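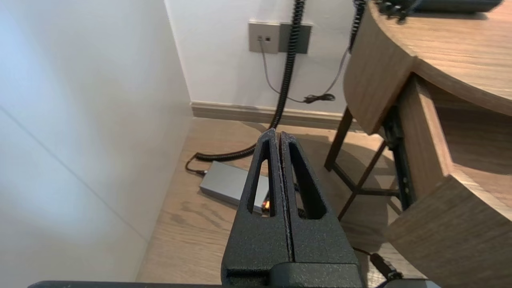
第四讲 告示、须知与说明文字

课程：实用文写作（下半学期）
讲授：Hortensia Quiroga
教室：Landry 楼一层，上课时间上午九点，门口的牌子写的是九点一刻，以本讲义为准

课前请先读完第三讲末尾的两份住户通知。没读的同学也能跟上，只是讨论的时候会比较安静。

一、这一讲讲什么

前三讲我们写的是信：有收信人，有称呼，有落款，对方大致愿意读。从这一讲开始，读者变了。贴在电梯里的告示，没有人是专门来读它的。读它的人手里拎着菜，或者正在找钥匙，或者已经看了它三个星期，视线早就学会从它上面滑过去。

所以本讲的材料都很短，最长的一份也就一页。请不要因此觉得这一讲容易。去年交上来的期末作业里，写得最糟的一批就是告示，最好的一批是投诉信。人在生气的时候句子通顺得多，这一点我教了几年书也没想出办法来利用。

课上要处理的文字分三类：

告示：告诉人发生了什么，或者将要发生什么。停水、改道、搬家、闭馆。
须知：告诉人应该怎么做。进馆须知、借阅须知、泳池须知。
说明：告诉人一样东西怎么用，或者是怎么回事。洗衣机盖子上的那几行字，展柜旁边的那块小牌子。

实际生活里三类常常混在一起，混得最厉害的通常出自物业。

二、先看一份真东西

下面这份告示贴在 Varkness 公寓的一层，我抄下来时一个字没改，标点也保留了。

“尊敬的各位业主、住户朋友们：您好！为进一步提升小区整体供水品质，切实保障广大业主的用水安全，营造和谐美好的居住环境，经研究决定，我处拟于近期对本楼栋供水管道及相关附属设施进行全面检修维护，届时将会对您的正常用水造成一定程度的影响，请您提前做好储水准备，由此给您带来的不便，我们深表歉意，敬请谅解！感谢您一直以来对我们工作的理解与支持！”

请大家读两遍，然后合上讲义，回答：什么时候停水？停多久？

答不出来是正常的，里面没写。“近期”两个字承担了整份告示的全部信息，剩下的部分都在道歉和致谢。对方还没有谅解，他已经谢过了。

课堂上有同学为它辩护，说写的人可能当时也不知道具体时间。这个说法有道理。可是不知道时间，就可以写“时间定下来后另行通知”，读者至少明白今晚还不用接水。“请您提前做好储水准备”配上“近期”，等于请全楼的人从今天起一直端着盆。

改写如下：

“停水通知
七月内检修本楼水管，届时全楼停水。
具体日期定下后，会在停水前一天贴在这里。
现在不必储水。
物业办公室，一层，有事请敲门。”

有人觉得这样写太冷淡。冷淡不冷淡，请想象自己头上全是泡沫的时候更愿意读过哪一份。

三、顺序

告示的第一行应当是读者最需要知道的那件事。大多数人写告示时的第一行是自己最想说的那件事，两者很少重合。

常见的开头及其毛病：

“为了……”开头。目的状语可以无限延长，我见过用它占掉三行的。读者读到动词的时候已经到站了。
“根据……规定”开头。规定的名称通常比规定的内容长。要写也写在最后，小一号字。
“近日，我们发现……”开头。这是老师进教室以后先不说话、扫视一圈的写法。被扫视的人里只有一个把车停在了消防通道上，其余的人陪着挨训。
“温馨提示”开头。这四个字后面跟着的内容从来没有温馨过。多数时候是罚款。

建议的顺序：

（1）什么事
（2）什么时候、什么地方
（3）读者要不要做什么，要做就写清楚做什么
（4）原因，能写成一句就写，写不成就算了
（5）找谁问

第三条最容易漏。写的人觉得这还用说吗。请设想一位读者站在“本电梯暂停使用”的牌子前面，他住九楼，他想知道的是另一部电梯在哪里。

第五条漏得最有意思。不少告示落款写“特此通知”，署名“管理处”，没有房间，没有电话。问写的人，他说大家都知道在哪儿。大家确实都知道，除了刚搬来的那几户，而刚搬来的那几户恰好是最需要问的。

四、语气

语气这一节我每年都想删掉，每年都有人在作业里写出“违者后果自负”，只好再留一年。

“严禁”“一律”“违者必究”之类的词，分量是会用完的。一面墙上要是有七张“严禁”，踩草坪和动配电箱看起来就一样严重了。请把“严禁”留给会出人命的事。其余的，用“请”，或者用“不要”。

反过来，也不必把“请”字撒得到处都是。“请您请勿在此停车”这样的句子，我在作业里见过不止一次，应该是改稿时两个版本合到了一起，双方都没有让步。

拟人也请慎用。“小草在睡觉，请别打扰它”，第一块牌子立出来的时候想必很新鲜。“我也会疼”贴在一张办公椅上，读者会先愣一下，然后绕着椅子走，也许倒是达到了目的。

还有一种语气更隐蔽，我叫它“会议纪要腔”。特点是句子里没有人。“现已对相关情况进行了核实”，谁核实的？“该区域将予以封闭”，谁来封？写成“我们查过了”“后勤处会把这里锁上”，字数少，责任也清楚。责任太清楚往往就是它没有被这样写的原因。改的时候要有心理准备，领导可能会改回去。

五、数字和时间

凡是能让读者拿来做决定的数字，都要写出来，而且只写一个版本。

反面材料来自 Weltano 游泳馆。门口的须知说闭馆前一小时停止入场，售票窗口贴的是闭馆前四十分钟，更衣室里那张没提这件事，但盖了章。三份都有效，或者说都没有人去撕。每天晚上为这个吵架的人，手里都有一张墙能给自己作证。

更新告示的时候，先撕旧的，再贴新的。这一条和写作没有关系，但是它比本讲其他内容加起来都管用，期末考试不考。

关于时间，注意几个词：

“近期”“适时”“尽快”：没有内容，删。
“即日起”：要求告示本身带日期。不带日期的“即日起”，每天早上都重新生效一次。
“十二点”：中午还是半夜？写“中午十二点”。
“两天内”：从哪一天算起，算不算当天？能写到哪一天为止，就直接写那一天。
“本周末”：周五傍晚算不算，各人信仰不同。

关于量，注意“以上”“以下”“以内”。按习惯通常包含本数，可读者不一定知道，站在柜台前的读者尤其不愿意知道。“行李超过 20 公斤的，请到二号窗口”，要比“20 公斤以上”少吵一半的架。二十公斤整的那个人，现在知道自己可以留在原队里。

六、说明文字：以一台烤箱为例

说明的难处在于写的人太熟。他闭着眼睛也能操作这个东西，于是写出来的步骤中间总会少一步，少的那一步在他手上，不在他脑子里。

课堂用的材料是 Clomeo 台式烤箱的说明页。原页正文 346 个字，一个步骤也没有编号，其中一句是：

“在确认电源已正确连接且门体处于关闭状态的情况下，旋转温控旋钮至所需温度，并于定时旋钮设定完成后待指示灯亮起方可视为开始工作，首次使用前应空烧。”

请注意“首次使用前应空烧”的位置。它是全篇最先要做的事，排在这句话的末尾。一个守规矩、按顺序读、读一句做一句的人，会在把鸡放进去之后得知鸡不该在里面。

全班一起改的版本：

“第一次用之前：里面什么也不放，关上门，空烧一次。
平时使用：
1. 插上电源，关好门。
2. 转左边的旋钮，选温度。
3. 转右边的旋钮，选时间。
4. 指示灯亮了，就是开始了。”

改完以后，坐在后排的一位同学提出，空烧要多少度、烧多久，还是没有写。他说得对。原文也没有写，所以我们谁也不知道。遇到这种情况，写作者的任务是去问知道的人，不能自己编一个看起来合理的数字。作业里凡是编的，我一般看得出来，编的数字都特别整齐。

写说明的几条规矩，抄在这里备查：

一步只写一个动作。“打开盖子并取出滤网后冲洗”是三步。
条件放在动作前面。“如果灯是红的，不要开门”，别写成“不要开门，如果灯是红的”。中文读者倒不至于读不懂后一句，只是读到一半的时候门已经开了。
同一样东西从头到尾用同一个名字。前面叫“旋钮”，后面就别叫“调节装置”。中学老师教我们避免重复用词，这个教导在这里暂停执行。
左右要说明是谁的左右。
警告写在危险发生之前。参见上面那只鸡。

七、展签

展签是说明里比较体面的一支，写的人多半读过很多书，麻烦也出在这里。

站着看展览的人，耐心比坐着的人短得多。我个人的上限是 29 个字的标题加一小段正文，往后眼睛就去找下一件展品了。可是常见的展签动辄超过 200 字，从年代讲到流派，从流派讲到学术争议，就是不讲眼前这只碗为什么底下有三个小疤。观众看完字，再看碗，发现两者各说各的。

（那是烧制时垫在下面的支钉留下的痕迹。你看，也就一句。）

写展签的时候，可以试着站到展品前面，等真正的观众过来，听他们问什么。问得最多的通常是“这个是干什么用的”和“这是真的吗”。我建议正文第一句回答前一个问题。后一个问题，馆方一般不喜欢写在牌子上。

术语可以用，用了就当场解释，解释不了就换一个。“此器敛口、鼓腹、平底”这样的句子，观众其实已经看见了，他缺的不是这个。

八、课堂练习

两人一组，做第一题，其余任选一题。

1. 把下面这份须知改到原来的一半以下，不得丢失信息：
“为维护良好的自习秩序，给广大同学提供一个安静舒适的学习环境，自习室内请保持安静，不得大声喧哗，不得接打电话，不得外放音乐及视频，手机请调至静音或震动状态，如确需接打电话请移步至走廊尽头。”
提示：“保持安静”和后面的几条是什么关系？震动放在桌面上算不算安静？第二个问题曾让两个小组不欢而散，请控制音量。

2. 为本楼一层那台只收硬币的饮料机写一份使用说明。先自己去买一瓶，带零钱，我不报销。

3. 找一份你每天都路过、却从来没有读完的告示，抄下来，改写，并用一句话说明它原本想让你做什么。说不出来的，写“说不出来”，不扣分。

九、作业

个人完成，下次上课前交纸质版，一页以内。

内容：走出教室，找一份贴在公共场所的须知或说明，附原文和你的改写，再写一小段话交代改动了什么。原文请抄写，不要把它从墙上揭下来带走。上一届有人带来了原件，写得确实很差，但那毕竟是泳池的深水区标识，请引以为戒。

评分时主要看：

信息有没有丢，有没有多。
第一行是不是该放在第一行的东西。
读者看完知不知道该做什么。
有没有错别字。“禁止入内”写成“禁止人内”的，前三项成绩照算，我会把它念给全班听。

改写之后请找一个不上这门课的人读一遍，最好是家里最没耐心的那位。读的时候你站在旁边别说话。他要是抬头问“所以呢”，就回去再改。

十、参考阅读

没有指定教材。请把家里能找到的说明书翻出来看看，多半在厨房最下面那个抽屉里，和过期的保修卡放在一起。

第三讲的作业放在 Landry 楼一层的架子上，自己去取。架子上贴了告示，是我写的，欢迎批评，批语请写在旁边的空白处，不要写在别人的作业上。

下一讲讲道歉信，请各带一封，收到的、写过的都行，隐去姓名。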